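Teleop diary, week whatever

Ok quick one before bed. People keep asking how the kitchen thing is going so I don't have to type it out in four different chats.

Still in sim. Everything is in sim until Azra says otherwise. Azra Georgiev, who runs the data side of Trenimau (our project, yes we picked the name in a hurry), wants 564 good demos before any training starts. I have 131. Most of those from July, when I had way more patience.

How it works for me: sit down, controller in right hand, clutch button under the thumb, coffee out of reach after last time. Press, arm follows my hand. Let go, arm freezes and I can put my hand back somewhere comfortable. That clutch took me forever. I kept letting go at the worst moment, mid reach, then pressing again with my wrist turned some stupid angle and the whole arm would swing.

And the view. I drive mostly off the wrist camera, so you see what the hand sees. Great for the last couple inches. Terrible for knowing where you are in the room. My first evening I spent 24 minutes on one cabinet door. One! Over and over, into the frame, back out, into the frame.

Things that helped, in no order:

Slow down way before you think you need to. Azra's rule is if you can hear yourself breathing in, you're already too fast.

Don't fix a bad approach. Back out, come in again. If the recording has a lot of wiggling in it then the policy learns wiggling. We had a batch of 51 from the spring that all had this little shimmy before the grasp, all mine, and yep the trained arm did the shimmy too. Embarassing. Binned the lot.

Same start pose every time – no wait, that's wrong, DIFFERENT start pose every time, that's the one I keep getting told off for. I get lazy and park it in the same spot.

Keep the fingers open early. I used to open them at the last second and clip whatever I was going for. 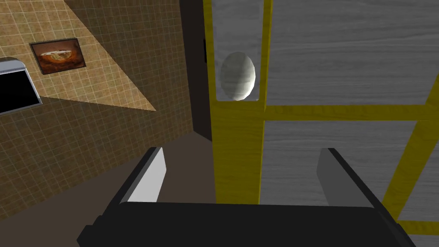
Araba Akolgo came over to try it and was better than me in ten minutes, which, fine. She plays a lot of flying games. She doesn't look at her hand at all, just the screen, and she does these tiny moves and waits for the arm to catch up. I push ahead of it. Watched her replays after and they're so smooth, kind of boring even, which Azra says is the whole point.

So now I'm copying Araba. Small move, wait, small move. It's slower per demo but I throw away fewer so I think it evens out? Haven't checked the numbers.

Tomorrow is drawers. I hate drawers. Also need to redo the button mapping becuase reset is right next to save and I've lost a couple of good ones that way – will post the mapping once it stops changing.

Ok bed.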